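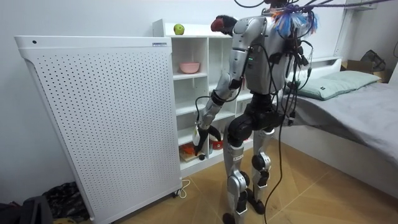 White shelves, pale floorboards, September.

So we've moved! Zastalcombe is a whole hour further out than Zelwood and I've spent most of this month finding out what I own. Apparently it's jumpers. The removalists quoted us $1398, which I thought was cheeky for a two-bedroom flat, until Jamila Ekanayake from my old work told me she'd paid $3799 to go interstate and had her couch turn up a fortnight late (she ate dinner on an esky the whole time).

I've got a rule now, borrowed from my mate Jitendra Lodhi: if you didn't want it enough to open the box, give it to the op shop.
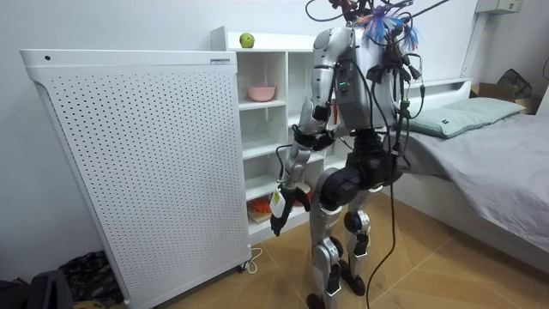
The kitchen was the worst of it. I had three garlic crushers and I don't even like using a garlic crusher! Two have gone, plus a fondue set and every takeaway container without a lid. The books I couldn't be ruthless about. I've kept 80 and I'm not sorry, even the Msimang paperbacks with the covers falling off.
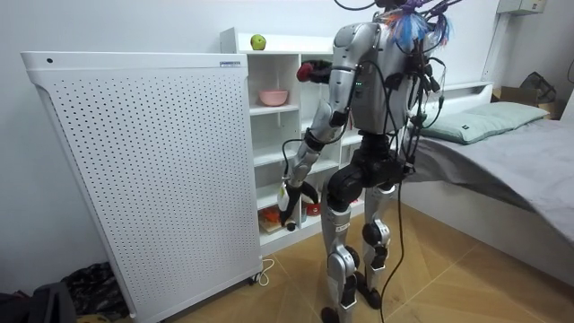 Shelf against the wall, bed close by.

Next job is the garden, or the rectangle of couch grass the agent called a garden. I want a lemon tree, some silverbeet and somewhere to sit with a cuppa at about four in the arvo, when the sun comes round the side of the shed. 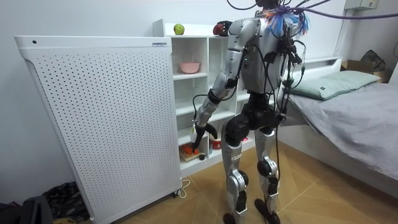 Do you miss Zelwood?

Mostly the bakery, and being able to walk to the train. The mornings are much quieter out here and I'm sleeping like a log, so ask me again after winter.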